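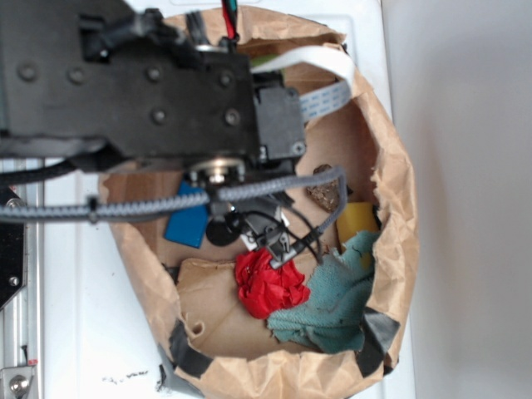
3.2 Bags and small items

Paper bags were stood on a white surface with the rim folded down. Household items were left lying where they fell, and no one straightened them between trials. 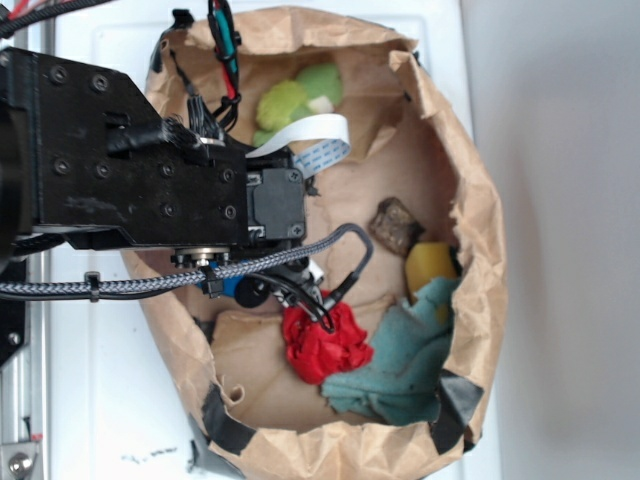 Nustis Papers in Packing, Vol. 13, p. 364

Figure 4. Open brown paper bag with mixed items, including a light green plush toy.

Soft items were harder to sort by colour and outline than firm ones. A folded rim kept the mouth of the bag open, but the paper creased with handling.
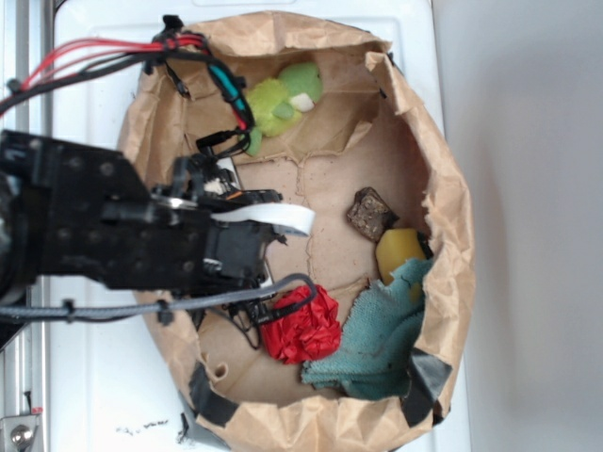
We kept each bag for 32 trials and then replaced it.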